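Section 4. Washing whites and keeping them white

Read section 3 (sorting) first. If you skipped it, the temperatures below will do you no good, and you will be back here with a gray load looking for someone to blame.

This section covers cotton and cotton-blend whites: towels, sheets, T-shirts, dishcloths. Wool and silk are in section 6. Anything with a metallic thread or a glued print is on its own.

4.1 Before you start

Ignore the word "Eco" on the control dial for now. On most machines it means a longer cycle at a lower temperature than the number printed next to it, and the makers are shy about saying how much lower. The Seretti in our Flusthorpe wash house has an Eco setting that we stopped using for towels after one winter. It may well save power. It also left us with towels that smelled like a pond by lunchtime.

You will need:
Plain powder detergent (liquid usually contains no bleaching agent, whatever the bottle hints at)
Oxygen bleach, if the load is already dull
A measuring scoop with lines you can read
A flat surface big enough to spread a bath towel

4.2 Checking the load

1. Empty the pockets and undo any buttons.

2. Spread each large item flat and look at both sides in daylight. Stains that hide in a crumpled heap show up quickly on a flat cloth, and they are much harder to shift once they have been through a hot dryer.

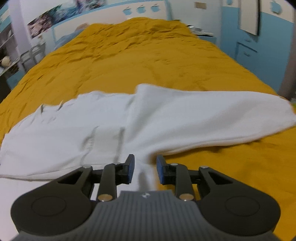 Fig. 4-1. White cloth spread on the bed for checking.

3. Treat greasy marks with a little dish soap and leave for ten minutes. Rinse protein marks (blood, egg, milk) in cold water only.

4. Weigh the load if you have a scale. A drum marked for 6 kg is rated for dry cotton, packed by somebody paid to get a good number. Fill it two-thirds and you will get a better rinse.

NOTE: Stain pens are sold as a substitute for steps 2 and 3. We tried a couple and went back to dish soap.

4.3 Running the wash

1. Put the powder in the main drawer. Use the amount on the box for your water hardness and no more. The scoop that comes in the box is often larger than the dose, and you may draw your own conclusions.

2. Add oxygen bleach to the drum, under the clothes, if you are using it.

3. Select Cotton, 140 °F, full spin. For blends, drop to 105 °F and medium spin.

4. Select Extra Rinse if your machine has it. If it doesn't, run a separate rinse when the main cycle ends.

5. Leave the fabric softener out. It coats the fibers, and a coated towel moves water from one part of you to another.

CAUTION: Never mix chlorine bleach with vinegar, ammonia or any product containing them. The gas can injure you. This includes vinegar added "just to the rinse," a tip that keeps coming around.

CAUTION: Do not use chlorine bleach on anything with elastic in it. The elastic will weaken, and the fabric next to it may turn yellow.

4.4 Drying and laying out

1. Take the load out as soon as the cycle ends. Shake each item once, hard, by the hem.

2. Line dry in the sun if you can. The claim that sunlight whitens cotton is one of the few old laundry claims we have found no reason to doubt.

3. If you use a dryer, choose medium heat and stop while the seams are still slightly damp.

4. Lay shirts out flat with the shoulders square and smooth them by hand from the neckline down. Pull the side seams straight. Use a clean cover underneath, and make sure it is colorfast – a dyed cover under a damp white shirt is asking for trouble. Wet a corner of the cover, press it with a white rag, and look at the rag.

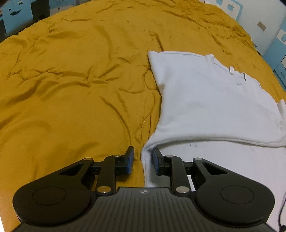
Despina Berisha: I've run the hot cycle with plain powder since March and the towels are better, I'll give you that. But two of my T-shirts shrank, and the labels said cotton. I think step 3 in the washing part should say to check the label first, before people go straight to 140.

She has a point, and the step should be read that way. The label gives the highest temperature the maker will stand behind. Makers are cautious, and we have gone over the label many times with old towels and no harm done, but a shirt you like is a poor thing to test a theory on. Keep shirts at 105 °F unless the label allows more.

4.5 If whites are still gray

Gray all over: too little detergent, or hard water. Raise the dose by a quarter for the next load. In Grindetmont, where the water leaves a crust on everything, we ended up at roughly 155 grams for a full load of towels. Do not copy that figure in a soft-water area.

Gray with a stiff feel: too much detergent, badly rinsed. Run the load again hot with nothing in the drawer. Suds in the window mean you have found the cause.

Yellow at the collar and underarms: body oil and deodorant. Soak overnight in oxygen bleach and warm water, then wash as in 4.3. Expect an improvement. Do not expect the shirt in the advertisement.

Pink or blue: go back to section 3.

4.6 Cleaning the machine

1. Run the hottest empty cycle once a month.

2. Wipe the door seal, including the fold at the bottom.

3. Leave the door and drawer ajar between loads, unless small children or pets can get at the drum.

Drum-cleaning tablets are optional. Bujar Atanasov kept one machine on tablets and the other on plain hot water for a full winter, and could not tell the two drums apart by sight or smell.

Section last revised 2020-02-22.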